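Print this page
E-mail this page

Womwood W2 Hand-Held Gripper

The W2 is a hand-held gripper for recording manipulation tasks without an arm. It is supplied singly or as a left/right pair, with a soft pad set and one spare finger. Replacement pads are made by Mondau and ship separately.

The W2 was compared with the older Skestitz grip at the Abeysekara test floor. Ngân Quách ran the trials with several operators working at once under ordinary ceiling lighting. Each operator completed the same sorting task with both tools – 139 runs in all.

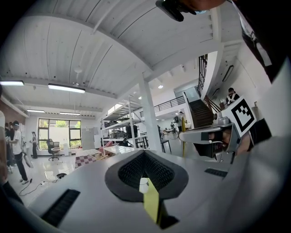

Finger travel stayed within tolerance on all but two runs, and both of those were traced to a finger screw that had not been fully tightened. The Skestitz grip closed faster but slipped more often on smooth parts. Operators asked for a softer trigger spring, now fitted as standard.

Marker tracking dropped out when one operator turned a gripper away from the others. Keep the marker face clear of sleeves and straps. Recalibrate after any change of finger or pad.

Battery life is about 8 hours in continuous recording. Firmware 11 or later is required for paired use; earlier versions will record from one gripper only.

Trial notes last revised 8th June. The next pad revision is due in December.

Print this page
E-mail this page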